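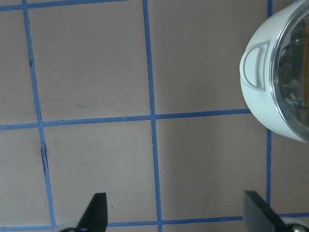

Jullura fingers spread wide on the tape grid, with the white pot up in the corner.

3 min read

August 18, 2025

So I finally have enough hours on the Jullura gripper kit to say something useful about it. If you've been following the garage arm build you know the old gripper was the weak link. It was a toy claw, basically, with little curved jaws that were fine for wooden blocks and hopeless for anything I would want a robot in my kitchen to hold. The arm itself (a secondhand Bremus, still going strong, still squeaky at the elbow) deserved better, and the Jullura kit was $80, so I caved.

First, what you get. Two long flat fingers, the mounting pieces they bolt onto, the servo, the linkage, a bag of screws, and a folded sheet of instructions printed in the smallest type I have ever seen on paper. I took a picture of the sheet and zoomed in on my phone, and I'd suggest you do the same before you start. The adapter plate for the Bremus wrist is not included! It's listed as a "compatible arm" on the box, which I took to mean the plate was in there, and it wasn't. I had to order one from Naleck and wait nine days for it, staring at a pile of gripper parts on the bench the whole time.

Assembly took me one evening, plus a chunk of the next one to undo a mistake. The two linkage arms look the same and they are not the same. One has the hole a hair closer to the end. Put them in backwards and the fingers will still open and close, but one gets there before the other and shoves whatever you're gripping sideways. I blamed my code for that until way past bedtime. A dot of paint on one of the arms at the factory would have saved me the whole mess, Jullura, if you're reading.

Once it's together, though, it feels good. Really good! There's very little wobble at the tips. The fingers are black flat blades that taper to a squared-off end, and that shape is the main reason I'd recommend the kit. You can slide one through a handle, you can pinch a lid knob, you can nudge a thing flat-on without it rolling off somewhere. My old claw couldn't do any of those. The opening is generous too, wide enough that I stopped worrying about lining up perfectly before closing in on something.

My test setup is about as fancy as you'd guess. I ran blue masking tape across the board in a grid, three strips one way and three the other, and I tell the arm to go to a crossing and see how far off it lands. My strips are not straight (they have kinks, and a few edges have lifted, and I keep saying I'll redo them) so please don't write in about precision. It's good enough to catch the arm drifting. I like that the tape is so blue against the gray-brown board, which makes the crossings easy to pick out on the camera view.

For the real work I've been using a white cooking pot with a glass lid, because the whole dream is an arm that will move a pot over for me while I chop onions. The pot is a nasty test. It's round and glossy, so there's nothing flat for the fingers to sit against, and the lid throws reflections that my vision script keeps mistaking for objects. I gave up on the lid and had the script look for the loop handle on the side. One finger goes through the gap, the other comes up outside it, close, drag. With the handle facing the open part of the board that works most of the time. With the handle turned away, forget it, the arm has to go the long way and the elbow complains.

Dragging is fine. Lifting is where I ran out of gripper. An empty pot comes up, slowly, with the servo making a noise I don't love. Put anything in it and the fingers start to slip down the handle. I stuck some grippy drawer liner on the inner faces and that helped a lot, and I think pads of some kind ought to be in the box at this price. My friend at the shared shop across town has the Toom gripper, which costs a good bit more and comes with pads, and it holds better right away. But the Toom fingers are short and stubby and they block half the camera view when they're open, so I'm not jealous. Well, a little.

Speaking of the camera, mine sits up at the wrist looking down past the fingers, and with the Jullura you get a nice big gap to see through when they're spread. Closing narrows it, obviously, but I can still tell what I'm about to grab. If you're running a wrist camera, try it with the gripper mounted before you tighten everything down. I did it in the other order and had to loosen the Naleck plate and rotate the whole hand a notch.

Other gripes, in no order. The servo cable is too short for the Bremus and you'll want an extension. The screws are soft, and I chewed up one head with a perfectly normal screwdriver. The website's setup guide is for an older version of the kit and shows different mounting pieces.

Would I buy it again? Yeah, for $80 I would, provided you already own the adapter plate or don't mind waiting. It's a solid step up for anybody pushing things around a board and grabbing them by the handle. If you need to lift full pots, save up for something stronger. I'm planning to swap in a beefier servo in October and I'll add a note at the bottom of this post once I've tried it with some water in the pot.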